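How Does a Dishwasher Wash Dishes? (And Why Do Cups Go in Upside Down?)

Hi, it's Lamisi! I answer your questions about stuff around the house, and this one came from Yaa Sulemana, who is 8 and wants to know if there are little brushes inside the dishwasher. I love this question so much, Yaa, and I used to think the very same thing. I pictured a bunch of tiny mops in there, spinning like crazy the second the door clicked shut.

Nope! No brushes, no sponges, no mops. It's all water.

So what's going on in there?

Okay, imagine you're standing under a lawn sprinkler, except the sprinkler is also under you. Most dishwashers have a spinning bar called a spray arm, and it's full of little holes. A pump pushes water up into the arm and the water shoots out of the holes so hard that it makes the arm spin around. The water goes everywhere! It hits the plates, it hits the bowls, it bounces off the walls and comes back down again.

The water is hot, too, a lot hotter than your bath. Grease is a kind of fat, and fat gets soft and runny when it's warm (think of butter on toast). The soap grabs onto the grease and the water carries it off.

Then the dirty water drains out, clean water comes in for a rinse, and the whole thing does its sprinkler dance one more time.

What's the rack for?

The rack is the wire part that slides out. It's mostly holes, if you think about it. If you put dishes on a solid shelf, the water from below would just smack into the shelf and your cereal bowl would stay crusty. Wires let the water through.

Those wires that stick up have a name, and it's a great one: tines. Same word as the pointy parts of a fork! Plates stand between the tines like books on a shelf, so every plate gets a turn in the spray.

Our kitchen counter has a pull-out dishwasher drawer right next to the sink, and there's a second rack that sits down in the sink itself. That one has no sprinkler and no pump. A dish just leans there and drips.

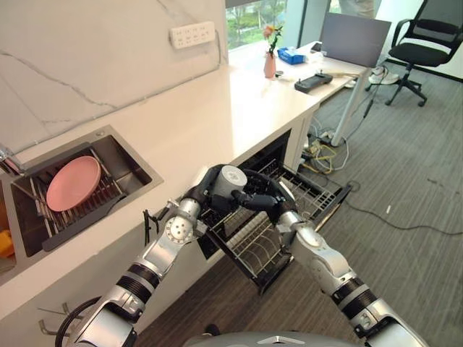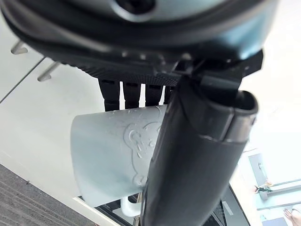
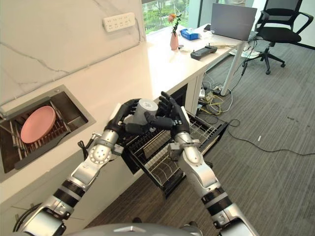
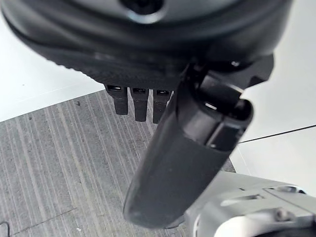
Why upside down?

Here comes my favorite part. Go get a plastic cup and take it to the bathtub or the yard. Hold it right side up and pour water on it. What do you get? A cup of water! Now flip it over and pour again. The water slides off the outside and runs away.

In a dishwasher the spray comes from underneath, so a cup with its open end down gets blasted right where the milk was. And when the washing stops, the water falls out. If you leave the cup open end up, it turns into a little swimming pool of soapy, crumby water, and then you pull it out and dump it on your socks. I've done this. My friend Bayu Sitompul has done it at my house, twice, and he's a grown man.

Some mugs have a dip on the bottom, and a puddle can still sit in there. Tip the mug a tiny bit when you load it and most of the puddle rolls off.

Try it: the leaning cup test

You'll need two cups that look the same, a cookie rack (the wire kind) and a towel.

1. Spread the towel on the table and put the cookie rack on top.
2. Dunk both cups in water so they're wet all over.
3. Set one cup on the rack with its open end down. Set the other one flat on the table, also open end down.
4. Wait 34 minutes. Go play!
5. Pick up both cups and put your finger inside.

Nkrumah Addo tried this with his class in January and they made a chart of 19 cups. The ones on the rack won by a mile. Air could sneak up underneath and carry the water away, and the ones sitting flat on the table were still steamy and wet inside. Write and tell me what you get, even if it's different!

Things that shouldn't go in

Sharp knives, for one (ask a grown-up about those, and please don't reach around in there for them). Wooden spoons can soak up water and crack. Thin plastic can bend if it gets too hot, which is how I lost my very best lunch box lid. When you aren't sure, turn the dish over and look for a tiny picture or some words on the bottom.

One more question, from Adjoa

Adjoa Agbenyega asks, "Do I have to rinse first?" Scrape first! Get the big stuff off, like noodles and corn and that one pea. A little sauce is okay. The machine has a filter at the bottom that catches small bits, but a whole meatball is asking a lot of it.

Next time I'm doing ice cubes, and why they crackle when you pour juice on them.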